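From: Pak-hei Choi
To: Tromard Holiday Homes owners list
Date: Sat 4 August
Subject: Re: Joining the Skillville booking program

Man-lok Wu wrote:

> Hi everyone,
>
> Following up on the call in May. Skillville has come back with what I
> think is a very good offer for the Tromard houses. They would take
> over the listings, the calendar, guest messages and pricing. We keep
> our own cleaners if we want to, or use theirs.
>
> The headline points:
>
> - commission of 15 percent on each booking, no sign-up fee
> - their photographer does every house at no cost to the owner
> - "dynamic" nightly rates that move with demand
> - a two-night minimum in place of our current week in high season
> - guests get a single check-in point in Trurberg
>
> They manage 100 properties along this coast already and tell me that
> owners who switched are filling weeks that used to sit empty. I would
> like us to go in as a group because that gives us some pull on the
> contract. Could people let me know whether they are in? Silence will
> be taken as a yes so we can keep things moving.
>
> Man-lok

Man-lok, thank you for doing the legwork. I know you have spent a lot of evenings on this. But please don't take my silence as a yes, and I would ask you not to take anyone else's that way either. Half this list only reads mail when they are packing to come out.

I have read the draft agreement twice now, all the way to the schedules at the back, and I have some trouble matching it to the summary above.

Start with the commission. The 15 percent is in clause one and it is real. Then the schedule adds a linen charge per stay, a "guest support" charge per stay, and a card processing charge which is passed to the owner. None of those have a figure next to them. They are "as published from time to time," and I could not find where they are published. If the charges are per stay and the minimum stay goes from seven nights to two, then we pay them up to three times over in a week where we now pay once. I would like to see that worked through on a real house before anyone calls it a 15 percent deal.

My own house took 3545 in its best week last summer, from one family, who left it cleaner than I do. Under the new plan the same week might be three short stays. Maybe the total comes to more. Maybe it doesn't, if the middle nights go unsold. Skillville has given us no sample week either way. They have given us a graph with no numbers up the side.

On the "filling weeks that used to sit empty." Which weeks, and which owners? I asked this on the call and was told the details were confidential. Fine, but then I can't use them to make up my mind. My empty weeks are in the wet part of the year when the beach road floods and the bakery is shut. If Skillville has found people who want to pay for that, good for them. I suspect what they do is drop the rate until someone bites, and I'm not sure I want to heat the place and wash the bedding for what is left.

The pricing clause worries me more than the commission. The draft lets them set the nightly rate "at their discretion, having regard to market conditions." There is no floor. I asked Mok Lettings, who handle two of the houses up the hill, whether they work that way, and they said they agree a minimum with each owner every spring and don't go under it without a phone call. That seems like a normal thing to ask for. If Skillville won't write in a floor, I would like to hear why.

Then the check-in point in Trurberg. Has anyone driven it lately? A family gets off the ferry, goes past the turn for the houses, sits in traffic to collect a key, then comes all the way back with tired kids in the car. Now they punch a code into the box by the gate and they are in. I have never had a guest complain about the code. The one complaint I did get was about the gate itself, which sticks, and which I am told is my problem.

The free photographs. Look at who owns them. Schedule C says Skillville keeps the pictures and the written description, including any text "supplied by the owner and amended." So if we leave, we start again with nothing, and the reviews stay with them too. I don't call that free. Also, I have looked at what they have put up for the other places along the coast. Every house is "steps from the sand." One of them I know well, and it would be a lot of steps. It has a "chef's kitchen," meaning there is a stove in it. Guests who turn up expecting one thing and get another are going to take it out on us, in our reviews, at our front door.

Short stays. I know some of you like the sound of this and I may be in the minority. The septic system serves the whole lower row, and it was put in for families staying a week. More arrivals also means more changeovers, and I haven't seen anyone ask the cleaners whether they can do a Wednesday. Mine can't. She told me so when I brought it up, before I had finished the sentence. The draft says that if our own cleaner is not available, Skillville sends theirs and bills us at their rate, which is again as published from time to time.

And the exit. We can leave with notice, but bookings already taken have to be honored through them at their commission, and they take bookings well over a year ahead. In practice that is a long goodbye.

I'm not against using an agency. I'm tired of answering messages about the wifi at midnight as much as the next person. I just don't see why we should sign the first draft of the first agency that bought us lunch. What I would like, before anyone says yes or no:

1. Every charge written down with a figure, fixed for the first season.
2. A minimum nightly rate agreed owner by owner.
3. Keys stay as they are.
4. Photos and text belong to the owner.
5. Each house chooses its own minimum stay.
6. Names of two owners who have been with them for more than one season and are willing to talk to us. Owners we pick from their site would be better than owners they pick for us.

If they agree to most of that I will think about it seriously. If they say the contract is standard and can't be changed, then the bit about having some pull as a group was never true, and each of us can sign alone whenever we like.

Also, could whoever keeps the list please add the new people at the end house? They stopped me on the path and had heard nothing about any of this, and their place is on the map Skillville showed us.

Separate matter, for the lower row only. The pump service is due again and I have the old invoice if anyone wants to see what was done. Reply to me directly on that one so we don't fill up everyone's inbox.

Pak-hei
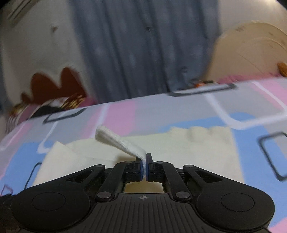 P.S. Man-lok, the draft you sent round has pages missing between Schedule A and Schedule C. I assume there is a Schedule B. Could you send it to the whole list, please? I would like to know what it says before the next call.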